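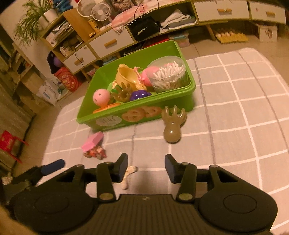

Entrei a achar que ia desistir na segunda semana e acabei por mudar de emprego, escreveu-nos uma participante da edição anterior. Lemos a mensagem em voz alta na reunião e decidimos logo abrir novas vagas!

O Lerkeck é um podcast sobre hábitos, coragem e mudanças de vida, e procura participantes para a nova temporada do Dogar, o nosso programa de acompanhamento em grupo. Já passaram por cá mais de 200 pessoas, e o episódio 482 (o da carta ao eu de amanhã, lembram-se?) nasceu de uma conversa entre elas.

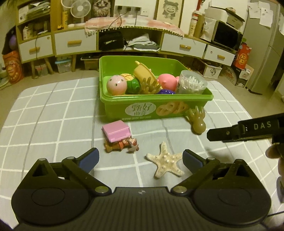
Outro ouvinte, num comentário ao episódio, perguntava se é preciso ter um objetivo bem definido. Não é! Basta uma coisa que ande a ser adiada: um curso, uma conversa difícil, um livro na gaveta. O resto trabalha-se em conjunto, com exercícios curtos e muita conversa.

O que pedimos:
- ter 18 anos ou mais e falar português à vontade
- duas horas livres por semana, ao fim da tarde
- vontade de ouvir os outros (a sério, faz metade do programa)
- autorização para gravarmos excertos das sessões; quem preferir pode usar só o primeiro nome

As sessões começam em fevereiro, às 18h30, na sala de Kendberg ou à distância. A participação é gratuita e inclui o caderno Sollon, que este ano foi todo reescrito e de que gostamos imenso.

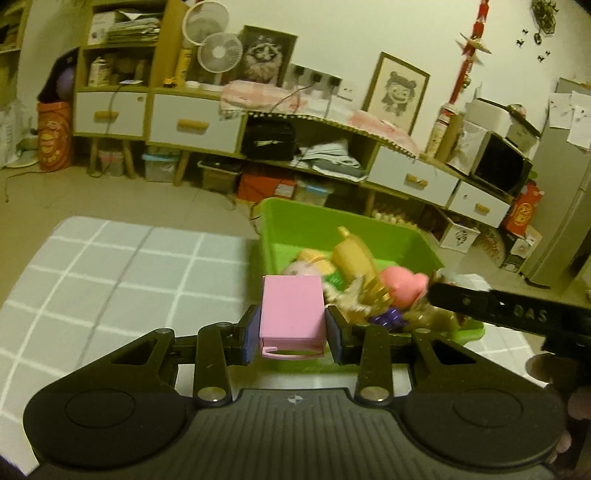 Tenho vergonha de falar ao microfone, posso ir na mesma? Foi a pergunta que mais recebemos, e a resposta é sim, venha. Há quem passe a temporada inteira sem gravar uma palavra.

Para se candidatar, envie uma mensagem de voz ou um texto curto pelo formulário do podcast, a contar o que gostaria de mudar e porquê agora. Respondemos a toda a gente até ao fim de janeiro.

Artigos relacionados
Como dizer não sem pedir desculpa
Caderno Sollon: as perguntas da primeira semana
Episódio 482: carta ao eu de amanhã
Recomeçar depois dos 50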